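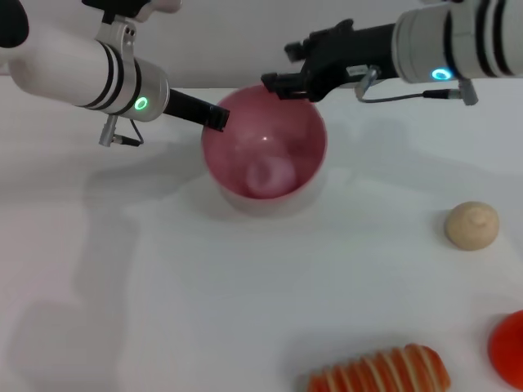 About Skindetti

Skindetti records demonstrations for two-armed robots. An operator drives both arms through a task, the system logs what the arms did and what the cameras saw, and the result goes to a customer who trains a control policy on it. We do not build arms and we do not sell policies. Our product is the recording, together with the notes needed to use it.

The company works from a single site in Keltberg. The recording floor, the operator training room and the data office are on one level, and the repair bench is next to the recording floor.

How a task is recorded

Most of our work is tabletop handling: picking up small items, placing them in containers, moving the containers, and handing items from one gripper to the other. Toy food and plastic bowls make up a large share of the objects in use. Toy food comes in shapes that are awkward in different ways. A dome-shaped bun offers few good places to grip. A long flat piece of sushi has to be approached along the correct axis or it turns in the fingers. A round bowl can be taken at the rim by one arm or steadied by both, and the two methods are recorded as separate tasks.

We use two methods of demonstration. In remote control, the operator moves a pair of hand-held leader arms and the robot arms follow. In hand guiding, the operator holds the robot arm itself and moves it through the motion with the motors in a low-resistance mode. Remote control is the default for any task that uses both arms. Hand guiding is kept for single-arm tasks with a tight fit, where the operator needs to feel contact directly. It has the drawback that the operator's hands appear in the camera views, so those recordings are replayed on the robot and captured a second time before delivery.

Each recording is called an episode. An episode begins with both arms in the home position and ends when they return to it. Object positions are changed between episodes according to a placement sheet agreed with the customer. The standard length limit is 60 seconds. Tasks that need longer are split into stages, and each stage is labeled.

Zulu

Zulu is our in-house recording software. It stores joint positions, gripper opening and camera images on a shared clock, and it marks any episode in which a stream drops out. The operator ends every episode with a foot pedal and one of three codes: complete, incomplete, or recovered. The last code applies when the operator made an error, such as a slipped grasp, and corrected it without resetting the table. Recovered episodes are delivered in a separate folder. Some customers train on them and some leave them out.

Version 2 of Zulu has been in use since the move to the present site. It writes one file per episode and a plain text index for each session.

Operators

Operators complete 11 training shifts before their episodes are accepted for delivery. The first shifts cover arm limits, stop procedures and gripper care. Later ones cover pace and consistency. New operators tend to rush the approach and then hesitate at the grasp, and a policy trained on such data will often copy the hesitation. We ask for a steady approach and no idle time above the object.

Shifts on the leader arms are limited and include fixed breaks. Two operators share each station and change places during the day. The one who is not driving resets the objects and reads the next line of the placement sheet.

Checking

Every episode is viewed once at normal speed by a reviewer who did not record it. The reviewer confirms the task code, checks the start and end points, and rejects episodes with blocked cameras or objects outside the marked area. Rejected episodes are kept on our server until the project closes and are available to the customer on request.

Current work

Our longest-running project is Testham, a set of table-clearing and food-sorting tasks recorded with two arms and parallel grippers. The first release contains 502 episodes. The second release adds bowl handling and is due in February. Its placement sheets and task codes have already been fixed, and changes requested now will be held for the release after it.

Visits and inquiries

Customers may visit the recording floor by appointment. Visitors remain behind the floor line while the arms are powered. For a quotation, send a list of objects, a written description of the start and end state of each task, and the number of episodes required. If the objects are not commercially available, please send two of each.

Page last updated January 23, 2023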